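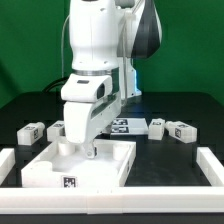
Tag assembly at the shared shop: where to grip the tray?

Timo Fröhlich
May 27, 2020
The arm at Stenanstead is running, but I am not satisfied with the grip on the tray. I want to hold it by the wall, one finger inside and one outside. My tag on the front wall reads well. The small blocks give me more trouble.

Yolanda Montoya
I would not take it by the wall. Thin plastic bends. Can you push it from two sides with the fingers closed?
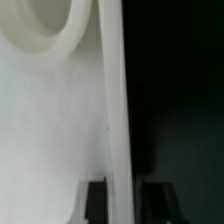

Timo Fröhlich
With the wrist camera it looks like this, one finger on each side of the edge. Pushing I tried in April — the tray turned every time.

Sipho Coetzee
I disagree with Yolanda, the wall is fine if you go slow. But turn down your light, the white parts are too bright.

Yolanda Montoya
Slow does not help if the force is wrong. What limit did you set?

Timo Fröhlich
None yet. I will set it tonight and write the number here.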